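3.2 Clearing the desk after the meal

Many people in our study eat at the same desk where they work. Of the 184 home diaries collected in Zisora, 70 mention food waste left on the desk mat, and red, crinkled or shell-like remains were named as the most unpleasant to clear. We therefore looked at this small task separately. The desk keeps its ordinary things: a lamp with a dome shade, a tissue box with a wooden lid, and a dark grey mat. A white bowl stands on the floor below the front edge. 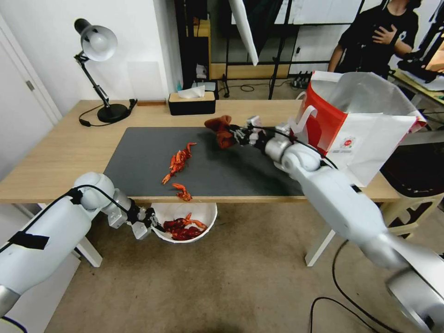
The diaries describe two habits. Some writers lift the pieces one by one, others gather them first in a heap – and only then look for the bowl.
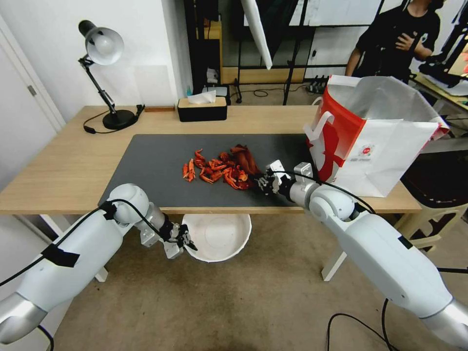

A bowl on the floor leaves the mat free, but it asks for a longer reach. Petkov prefers it for narrow desks, and we follow her in this paper. Small pieces which lie apart from the heap are counted as part of the same task.

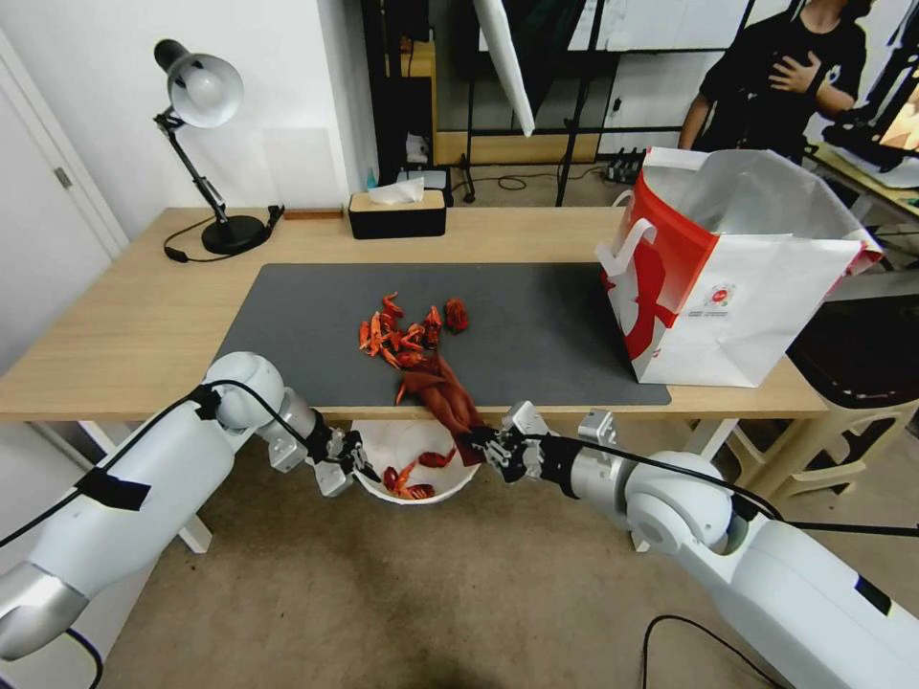 Figure 2. Red pieces on the mat and the bowl below the desk. Photographs: Benedek Somogyi, Istura

We consider the desk clear when the mat carries no remains. The lamp and the tissue box may stay in their places – moving them is not scored.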